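Hiwot Asfaw
May 2025

A thread about running a nine-room guesthouse, for everyone who has told me over dinner that they'd love to do it someday. 1/
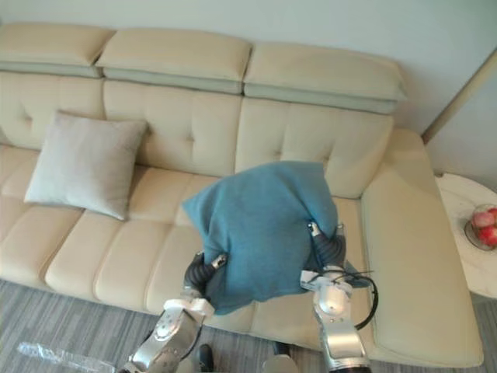
I bought the Pruka House four years ago with a bank loan and the belief that I was good with people. The loan is still here. 2/

First surprise was the name. Pruka was the family who built the place. Guests assume it's a spice, a dog breed, or me. One man called me Mrs. Pruka for an entire stay and left such a good tip that I answered to it. 3/

We're in Amuria, which has one stoplight, a lake, and a very decent bakery. The listing says "steps from the lake." It is 330 steps. I walked it, I wrote it down, and I put the number on the website, and bookings went up. People like a number. 4/

Most common question by email: is breakfast included?
Second most common, from the same people, after I've said yes: what time is the included breakfast, and how much is it? 5/

Breakfast is 7:30 to 10. At 10:04 a person in socks will appear and say "are we too late?" in a voice that has never once been told yes. I make the eggs. I have always made the eggs. 6/

Let me talk about check-in time. It's 3 p.m. It says so in the listing, the confirmation, the reminder, and on a small brass plate by the door. At 11:20 in the morning a couple will pull up and say they made great time. 7/

They did make great time. I'm happy for them. Their room currently contains a man named Gary who has asked for late checkout. 8/

Online reviews. Buckle in. 9/

I have a one-star that reads, in full, "Perfect stay, will be back." I have written to the booking site about it twice. They told me reviews reflect the guest's authentic experience. She did come back, by the way. Left another one-star. Lovely woman. 10/

I have a three-star because it rained. I have a four-star that says "nothing to complain about" and then takes 300 words to get going. 11/

And the one I'd frame if I had the nerve: "Too quiet. Could hear my husband." 12/

I used to reply to all of them late at night, which I don't recommend. Now I wait until after coffee and write "Thank you for staying with us!" and then I go and strip a bed very hard. 13/

Somebody asked about money. OK. 14/

A full house in July pays for February. A full house in August pays for the boiler. I've never found out what a full house in September pays for, as I haven't had one. 15/

The booking site takes its cut, then the card people take theirs, then the county takes the room tax, and what's left goes to towels. I'm not kidding about the towels. I own 102 bath towels for nine rooms and on a Sunday morning I can't find a dry one. 16/

(Yes, I counted. It was February. See above.) 17/

Where do they go? Some go to the lake. Some go home with people. One came back in the mail with a note that said "sorry, packed in a hurry" and a bag of very good pistachios, so that guest is forgiven and can have another. 18/

The dryer deserves its own post. It's a secondhand commercial Drinier, it sounds like a truck backing over a drum kit, and the one repair guy who understands it has moved two hours away for love. I wish him well. I wish he'd met someone closer. 19/

Keys! We still have real keys. I tried keypads for one season. I spent that season standing outside in a bathrobe, reading four digits aloud to people who were pressing them on the wrong door. 20/

Keys get lost, sure, but a person with a key knows which end to use. 21/

Pets. We take dogs. I've had more trouble from one bachelorette weekend than from every dog put together. The best guest I've ever had was a basset hound named Major, who stayed five nights, slept through four of them, and barked once, at a salesman. 22/

Major's owners were also nice. 23/

People want to know what guests ask for that I didn't see coming. A partial list: a second kettle. A firmer pillow, then the first pillow back. A different view. Whether I could ask the geese to start later. 24/

I couldn't do anything about the geese. I did find the kettle. 25/

Weddings: we don't host them, but we house the overflow, which means I get the uncles. Uncles are up at 6. They want coffee, they want to know what the house cost, and they want to look at the water heater. By 8 one of them has fixed my gate. Send uncles. 26/

Travel writers: we've had one. She stayed a night, took notes at breakfast, and I was so nervous I put salt in the sugar bowl. The piece ran the next spring and called us "unpretentious." I've been chewing on that word ever since. 27/

The thing I'd warn you about is the phone. You never put it down. I've taken a reservation at the dentist. I've taken one at a funeral, out in the parking lot, and the caller wanted to know about parking. 28/

Also the small talk. You'll have the same conversation about the weather with nine rooms of people every morning, and you have to sound as if it's only just struck you that it might clear up later. 29/

Days off: I get 20 a year, in theory. I spent the last one at a hotel down the coast, where I refolded the end of the toilet paper into a point and told the front desk their hallway bulb was going. 30/

They were very gracious. I checked out at 10:59. I know what I am. 31/

Would I do it again? Ask me in February and I'll hand you the keys. Ask me on a warm night when the porch is full and two tables of strangers have started sharing a bottle, and I'll say probably, if somebody else does the towels. 32/

Anyway, we have two rooms left for the second week of July, one with the lake view and one with the view of the gate the uncle fixed. Breakfast is included. Yes, really. It doesn't cost anything. It's at 7:30. 33/33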